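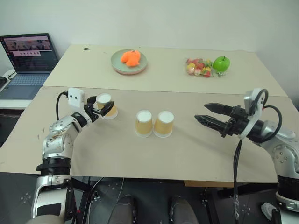
4 min read

I got into an argument over dinner in December about whether we should be drilling into places that have been sealed up for longer than there have been people. My friend Nermina Grgić thinks the whole thing is vanity. I think it's some of the best money we spend, and I've been stewing on it ever since, so you get to hear my side (she can write her own column).

What set us off was the Kustitz borehole. If you missed it, the team there went down 312 meters through solid rock and hit a pocket of old salty water, and in that water there were microbes. Slow ones! They live on next to nothing and they may divide once in a human lifetime. I read that over breakfast and let my toast go cold.

Nermina's complaint is that we've got plenty of life up here that we're doing a lousy job of looking after. Fair enough. She walks the Tarnum marsh every spring and the frogs are thinner on the ground each year, and I'm not going to tell her that doesn't matter. But the Kustitz budget wouldn't save the frogs. The frogs need somebody to stop draining the marsh, and that's a fight with the county.

Her better point is about contamination, and here I wobble. The first two attempts at Phelan had to be thrown out when the drilling fluid turned up its own bacteria in the samples. That's two summers of work gone, and worse, whatever was down there has now met whatever was on the drill. You can't take that back. Krum Stojanović, who taught me chemistry a very long time ago and still answers my emails, says he'd leave any new site alone until the sterilizing is boringly routine. He'd wait 20 years if it took that. I'm less patient. I'd give it four clean test runs in dead rock and then go.

And I do want us to go. I grew up thinking life was this fussy thing that needed sunshine and a nice pond, and I like having been wrong about that. The next hole is planned for Vakero, under a lava field, and if they find bugs there too I'm calling Nermina before I've finished the article. She'll say the frogs would've been cheaper. She's bringing me along to the marsh in spring anyway, boots and all.

17 comments · 41 shares

Get our weekly science letter in your inbox. Sign up

We use cookies to improve your visit. Accept | Manage settings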